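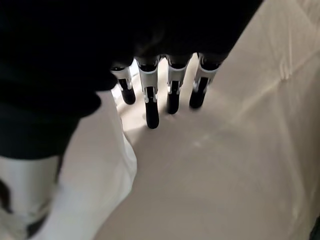 Stornon Air grounds regional fleet for gearbox checks

July 9, 2022

Stornon Air has taken all 11 of its Prerer 3 turboprops out of service while inspectors check the propeller gearboxes for early wear. The carrier said the aircraft will stay on the ground until each one has been cleared, and that it does not expect the full fleet back before September.

The decision follows a routine overhaul at the airline's maintenance base in Medine, where mechanics found metal particles in the oil of one gearbox. A second aircraft was checked the next day and showed the same thing. Neither had reported a fault in flight, and no warning lights had come on in either cockpit.

Prerer, which builds the aircraft, sent a notice to all operators of the type shortly afterward. It asks them to drain and filter the gearbox oil on any aircraft that has flown more than 300 hours since its last overhaul. Aircraft below that limit can keep flying, with an oil sample taken once a week. Stornon Air could have kept part of its fleet in the air under those terms. It chose to stop all flights with the type and said it wanted a single answer for passengers and crews.

The manufacturer has not said what is causing the wear. A supplier changed the finish on one of the gears last year, and that part is being looked at first. Gearboxes made before the change are also being opened up for comparison. Prerer said it would be wrong to name a cause until both sets of results are in.

What it means for routes

The Prerer 3 flies most of Stornon Air's short routes, including the morning and evening services between Medine and Bugti. Those two daily round trips have been cut to one, flown with a leased jet. The midday service to the coast is suspended. Long routes are not affected.

The leased jet is larger than the turboprops and cannot use the short runway at Bugti in heavy rain. On days when the forecast is poor, the airline will run buses between the two cities and post the change by 6 p.m. the evening before. The trip by road takes a little over four hours.

Freight is a bigger problem. The turboprops carried mail, medical samples and machine parts on nearly every trip, and the leased jet has no side cargo door. Parcels over a certain size now go by truck. The Bugti hospital has made its own arrangement with a charter company for urgent samples, and the airline is paying part of the cost through the end of the month.

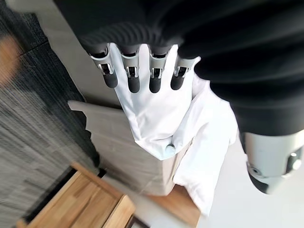

Refunds and rebooking

Passengers booked on a canceled flight can choose a refund, a seat on another date or a seat on the bus. The airline has dropped its change fee for these bookings, including tickets bought at the lowest fare. Anyone who booked through an agent has to go back to that agent for a refund, but can change the date directly with the airline.

Call times were long during the first few days. The airline has moved staff from the airport desks to the phones and says the wait is now shorter in the afternoon than in the morning. Refunds to a card are taking up to 10 working days.

The next steps

Opening a gearbox takes a trained crew most of a week. The Medine base has room for two aircraft at a time, and a third can be worked on outdoors in dry weather. Prerer is sending tools and a small team to help. If worn gears are found they will have to be replaced, and new ones are in short supply because other operators are ordering them too.

The workers' union at the Medine base supports the grounding. It has asked for limits on overtime during the inspections, which the airline is still considering. Pilots who fly only the turboprop are being kept on full pay and sent to the simulator to stay current.

The national regulator has not ordered a grounding of its own. It said it is following the inspections and has asked for the oil results from every aircraft, including those that come up clean. An order covering all operators remains possible if the same wear is found elsewhere.

Stornon Air will publish a new timetable once the first three aircraft are cleared. Bookings for the suspended coast service are closed until then.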